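garanik-tabletop: README

Perception and planning code for pressing and sorting small objects on a tray. Maintained by Hanne Nurmi and Serpil Bayram. Last edited 2020-03-25.

What is in the package

detect/ finds objects and gives each one a color label, a class and a mask
plan/ turns a written goal into an ordered list of moves
control/ sends the moves to the arm and watches contact force
replay/ steps through a saved episode with no hardware attached

Install

Python 3.7 or later. Run setup.sh from the top folder, then check with replay/smoke.py. The model weights are a separate download of 335 MB and go in detect/weights.

Data

The training set has 2506 episodes recorded on the Mirnar counter setup. Of these, 200 are held out for testing and should not be used for tuning. Tove Þórarinsdóttir wrote the goals and Steinar Frandsen checked the masks. Each episode folder holds one fixed-camera video, joint states at 66 Hz and a goal file in plain text.

Classes are button, cloth, soft toy and tray. Color is stored apart from class, so "orange" alone can match more than one object. The planner asks for a class when that happens, unless you pass --first-match.

Known problems

Glare on button caps can split one mask into two. Raising merge_dist helps, but then a cloth lying against a button base is sometimes joined to it.

Navy and lavender-blue are both accepted as "blue" in goals. Older goal files rely on this and we have left it alone.

The tray rim is found by color first and edges second. On a red tray the red objects near the rim need the edge pass — set rim_mode to edge before running detect.

Sink depth is not modeled. The planner treats everything past the counter edge as blocked, including the part of a tray that reaches over it.

Send bug reports with the episode number and the config file. Questions about the goal format go to Tove.
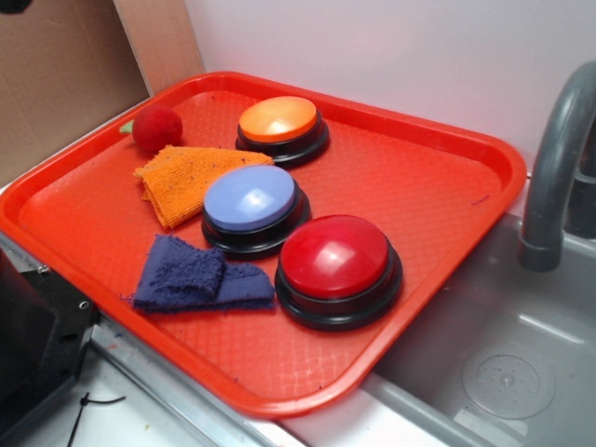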